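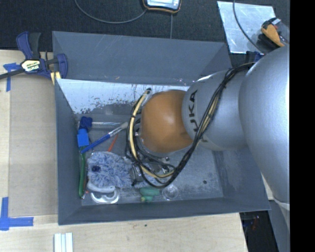
Teaching sync, bin cell. 2024-12-25

Present: Najwa Moussa (chair), Tobias, Lien, Marguerite from Qaisi on the phone, dropped off twice. Notes by Tobias, typed during so excuse typos.

1. Last actions
- Gain on the remote arm turned down. Done. Feels slower but Lien prefers it.
- Written start pose for each demo. Done, on the wall.
- Rename old sessions. Not done, carried again.

2. Demo count
Target for this batch is 103 picks by remote. 70 kept so far. Najwa went through the rejects last night: mostly operator stops halfway, rethinks, goes back up. Policy learns the pause. Agreed: if you hesitate, abort and start over, don't rescue it.
Marguerite asked if the rejects can go in a separate folder instead of the trash, Qaisi may want them for failure detection. Yes. Lien to set up.

3. Hand guiding vs remote
Long one. Lien did 30 by hand guiding in September, paths are smoother, wrist angle much better near the walls. But hands and sleeves get into the camera view and the force readings are junk while someone is pushing on the arm. Remote is clean on camera but people come in too steep, then have to twist the wrist low down and the cable loop swings.
Najwa: keep remote for anything we train on, use hand guiding to show new operators what a good approach looks like. Tobias not convinced, would like to try a mixed set. Parked until the batch is finished.

4. Object mix
Soft and fluffy stuff is where most of the regrasps come from. Long handles next, esp. when one lies flat along the wall. Clear cup: operators lose it on the screen, depth camera too. Keep it in, want the hard ones.
Shuffle the bin between every demo, not every few. Lien says it was getting lazy on the late shift (it was me, sorry).
Plorketti set of parts not arrived. Nobody chasing it? Najwa will.

5. Cables and clamps
Check hose and cable bundle before each session, full wrist turn both ways, slow. Check clamps are tight at the same time. If the bin moves, stop recording and redo the camera calibraton, do not nudge it back by eye.

6. Operator training
2 new people from Deltunora start after the break. First day no recording, just watching then practice. Najwa wants everyone to talk out loud while driving, says it slows them down in a good way. Marguerite fine with that, audio not kept.

7. Overo software
Update has the new replay view. Replay on the real arm at low speed only, somebody on the stop button. Tobias to write up half a page.

Actions
Lien: rejects folder, rename sessions (really)
Najwa: Plorketti parts, training plan
Tobias: replay page, tape new check list by the pendant
Marguerite: send Qaisi format for labels

AOB: door code changes, ask Najwa. Next meeting same time, agenda items to Tobias beforehand pls.

Filed under: Meeting Notes / Robot Teaching
Contact the lab | © 2024 Bin Cell Group | Back to top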